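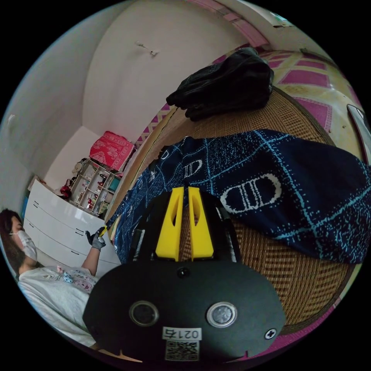 Gurkdale open day: who else went?

Posted by wycliffe_o, Sunday, June 9, 2024

Got back from the Gurkdale robotics open day last night and I'm still buzzing! I figured it would be a row of arms behind plexiglass, but the part I liked best was the hand-held gripper demo. You squeeze it, the two yellow fingers close, and you try to pick up fabric off a bed. I got the dark blue one with the light blue grid on it and I was terrible. It took me 13 tries to get one corner folded over, and a kid behind me was giving me advice the whole time (good advice, sadly).

Anybody else make it out there?

orkley_hooman wrote:
I drove in from Orkley for it. Loved the bedroom setup, with the rattan mat and the shelves full of bottles and little figurines. Way better than blocks on a table. My beef is the line. 37 minutes for one turn!

kmushi wrote:
Going to disagree with you both a little. Fun, sure, but it's people doing the folding. I came to see a robot fold something and the only one that did was the Dovness arm upstairs, and it quit after four towels. In February they had three arms running all afternoon.

wycliffe_o wrote:
Upstairs?? I missed that completely. There was zero signage.

mwana_n wrote:
kmushi, the people are the point though. The guy at the desk told me they want 800 folds before they train anything, and every one has to come from a person with a gripper in their hand. I'd take that over watching an arm do the same towel all day.

kmushi wrote:
Fair, but then put it on the flyer. "Come fold our laundry" and I'd have known what I was getting into.

orkley_hooman wrote:
lol I would still have gone

mwana_n wrote:
Same. Tip for next time: pinch close to the edge and drag it toward you before you lift. Going straight down in the middle just got me a lump.

wycliffe_o wrote:
That's what the kid said! Does anyone know if the Gachanja one in the fall takes walk-ins, or do you have to sign up?

elibariki_m wrote:
Sign up. The form isn't open yet, I checked this morning.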